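September, late, kettle on again

Move is done. Mostly. 292 for the van and the man at Gramano still wanted a tip. Paid it. Too tired to argue about it in the rain.

New flat is smaller than I remembered. Bedroom smells of paint, window on the Wragg Street side won't shut all the way. Stuffed a sock in it. Slept badly - trucks from 5, then the pipes, then the people upstairs with what sounded like a bowling ball.

Walked up to Pludov for bread and lightbulbs. 40 minutes each way becuase I took the wrong turn by the canal and was too stubborn to go back. Nice up there though. Leaves starting. Bought a pear and ate it on the bridge.

Boxes: 3 left, all marked MISC, thanks to me. Can't find the can opener or the good scissors. Soup will have to wait. Toast for dinner, toast for lunch tomorow probably.

Keep thinking about plates. Gave most of mine away before the move and now I want them all back. Want a color this time, no more plain ones.

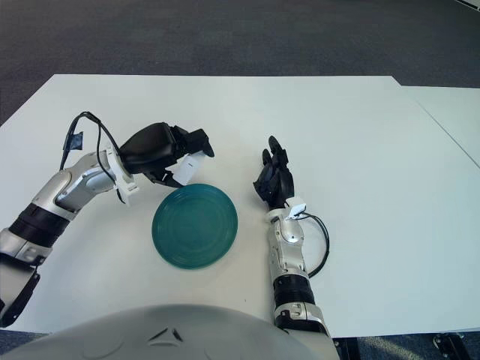
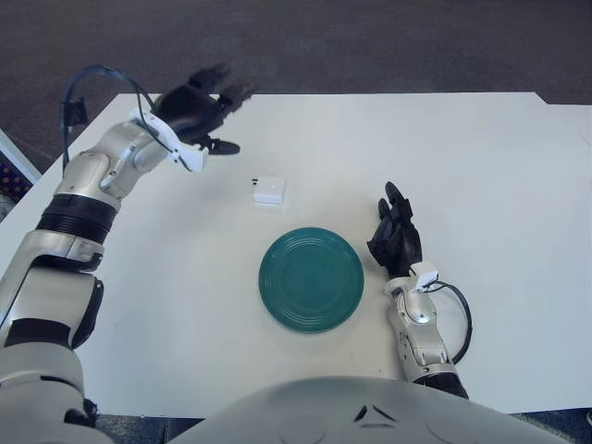
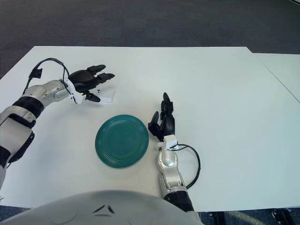

White table, and the teal plate in all three.

Mom's birthday soon, must mail the card. Stamps are in MISC. Of course.

Bus 49 goes straight to Prukden, found the timetable finally. So no more walking to work in wet shoes. Early start. Alarm set, phone charging on the floor. Bed.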